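Part-time clothing sorter - Dunden Thrift, Britthorpe

Dunden Thrift is hiring a part-time sorter for the back room of our Britthorpe store. The job is 30 hours a week, starting in March. You will check donated clothes for stains and missing buttons, price them, and get them onto the racks. Knitwear makes up most of what comes in during spring, and it has to be folded, never hung.
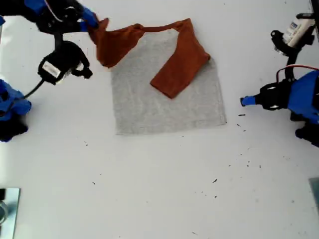

Orange and gray knits on a white tabletop.

You should be able to stand for most of a shift and lift a full donation bag. Store experience is useful - we will train you on pricing either way. Pay is discussed at interview. Staff get 30 percent off everything except furniture.

To apply, stop by the counter before 3 p.m. and ask for Gwilym Price, or mail a short letter to Dunden Thrift, Box 731, Britthorpe. Please list the hours you can't work.

Comments (2)

Damir K.: Is the bus pass still included?

Eyvindur Frandsen: I dropped off a letter last week, does that count or do I need to reapply?

Related listings
Delivery driver, Matić Bakery
Evening cleaner, Cavisance offices
Weekend cashier, Dunden Thrift

Last updated: March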